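Home | Forums | New Posts | Members | Log In
Filed under: Shop Floor Talk > Automation & Jobs

Anybody else being asked to "teach" the machines from home?

Started by mkemppainen, Oct 11, 2021

mkemppainen wrote:
I pack returns at Henberg. Small household stuff: mirrors, combs, toiletries, whatever people send back. In August they told us Stostier would be putting in two automated stations, and that "nobody's role is at risk." Fine. Then came the second letter. We can earn extra by recording ourselves handling ordinary things at home, putting them in drawers, taking them out, that kind of thing.

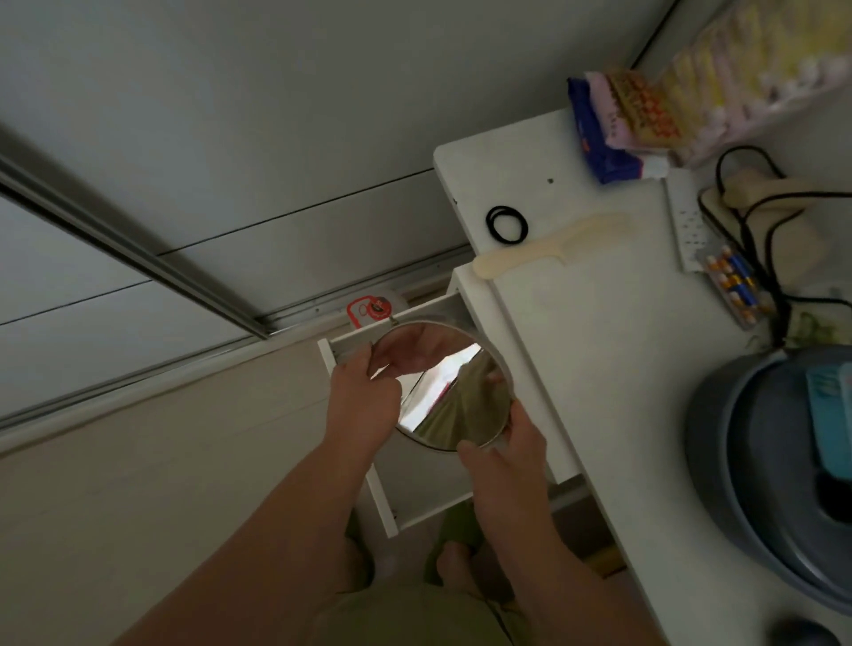 They pay per accepted clip and you need 100 accepted before you see a cent. I've sent in a batch and 33 came back rejected with no explanation I can use. "Handling unclear" is all it says. I've handled breakables for a living for years and never had a supervisor call it unclear.

My real question is what happens to the returns bench once the stations can do this. Has anyone been through it?

trullano_nights wrote:
Went through it at Trullano, different supplier. The bench didn't disappear. It got smaller and the people left on it got all the ugly work. Everything the arm could pick up, it picked up. What came down to us was wet boxes, tangled cords, broken glass, and bags of loose stuff with no label. Same pay, same hourly target, because on paper we were still "returns."

So watch the target. If the easy items go away and the number stays put, you've been given a speedup and they'll call it help.

C. Vitale wrote:
I'm going to push back a little. I run a shift at Peltonen and we've had stations for a while. My folks' wrists are better. Two of them moved over to running the stations and they like it. Not every one of these projects is a plot.

As for the clips, it's voluntary money for putting a few things in a drawer. I've done dumber things for overtime.

mkemppainen wrote:
How many were on the bench before, and how many now?

C. Vitale wrote:
Fewer. Some left on their own and we didn't fill the spots. I won't pretend otherwise. But there were no layoffs.

trullano_nights wrote:
"Didn't fill the spots" is how they did it to us too.

PirminL wrote:
I service this kind of equipment (not Stostier's) so take this for what it's worth. The sales demo is always a clean box on a clean table. Then it goes to a real floor and somebody has to stand next to it clearing jams. At one site I looked after, the log showed 2380 stops before they quit writing them down. Each one of those was a person walking over and fixing it by hand, and that person wasn't in the plan.

A flat shiny thing like a mirror is hard. It's slippery, it shows the room back at the camera, and it chips if you squeeze the rim wrong. You shift your grip without thinking about it. I can believe they want lots of examples. I'm less ready to believe it'll work by the date on the letter.

minttu_h wrote:
OK but Pirmin, "it doesn't work yet" isn't much comfort. My sister heard that about the sorting line and they cut the crew anyway, before the thing ran right. The cut came out of the budget the day they signed. The machine catching up was everybody else's problem.

PirminL wrote:
Fair. I've seen that order of events as well.

C. Vitale wrote:
Then ask for it in writing. Martti, does the letter say anything about the bench target or headcount?

mkemppainen wrote:
Went and dug it out. It says the stations will "support the team during peak volume." Nothing on headcount. Nothing on the target. There's a whole page on how I sign over the clips, though. They can use them for any purpose and pass them to partners. They were careful with that part.

aatos_a wrote:
Former steward here. Before you send any more, a few things.

Get the rejection rules. If they can turn down a third of your work with two words, you don't have a pay rate.

Ask if it's wages. If your employer asked you and your employer benefits, I'd want to know why it isn't on your pay stub. I'm not a lawyer, so go ask one, or call the labor office. It costs you a phone call.

Read the page you signed for anything about your home. You're showing them your desk, your stuff, your floor. Maybe you don't care. I would.

And talk to the rest of the bench before you talk to management. If half of them already signed, you want to know that first.

C. Vitale wrote:
I agree with most of that. I still think you're all treating a side gig like a funeral.

minttu_h wrote:
You're a shift lead. You'd be picking who goes to the stations. It looks different from the bench.

C. Vitale wrote:
That's a cheap shot, but okay. I do pick. I picked the two who asked.

trullano_nights wrote:
And the ones who didn't know they were supposed to ask?

mkemppainen wrote:
Let's not fight, I want both sides in here. I talked to three people at break. One signed, one threw the letter out, one thought it was a survey. None of us had heard a word about the target. We're going to ask for a meeting as a group and I'm holding off on more clips until then. I'd like the money for what's already accepted but with the 100 rule I guess I won't see it.

aatos_a wrote:
Ask for it anyway. Put it in the same email.

PirminL wrote:
Also ask who clears the jams, and what job title they have while they're doing it. Get that answered before the stations are bolted down.

mkemppainen wrote:
Adding that to the list. Will post when we get a date.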